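Communiqué — Grand jeu-concours « Rollon fête ses 3 ans »
Plollcombe, 29 janvier 2018

Coucou tout le monde ! Je vous l'avais promis avant les fêtes, et voilà, c'est officiel : le blog Rollon lance son plus gros concours depuis l'ouverture. Je suis un peu fébrile en écrivant ces lignes (j'ai relu le règlement quatre fois hier soir, avec un thé froid à côté), mais surtout très contente. Le gros lot, c'est la poussette Zekier, celle que je promène partout depuis l'automne et dont vous me parlez à chaque article ! 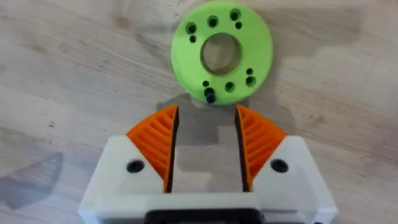
La poussette vaut 700 euros et la gagnante ou le gagnant choisira sa couleur. J'ajoute 240 euros de bons d'achat à la boutique Benkirane, qui habille mes petits depuis la maternité — leurs gigoteuses, je ne m'en lasse pas. Vous étiez 1735 à jouer la dernière fois, alors je compte sur vous pour faire mieux !

Pour participer, laissez un commentaire sous l'article du concours avec le prénom de votre doudou d'enfance. Une seule participation par foyer, s'il vous plaît, et pensez à mettre une adresse mail valable (l'an dernier, j'ai dû refaire un tirage à cause de ça).
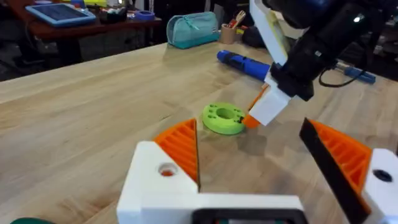 Le petit règlement

Le jeu est gratuit, sans obligation d'achat, et réservé aux personnes majeures. Zekier m'a prêté ma poussette de test et offre celle du concours, je n'ai pas été payée pour en parler. Les bons Benkirane sont envoyés par la boutique. Clôture le 31 janvier à minuit, tirage au sort le lendemain, et j'écris tout de suite à la personne gagnante.

Contact presse et questions : par le formulaire du blog Rollon.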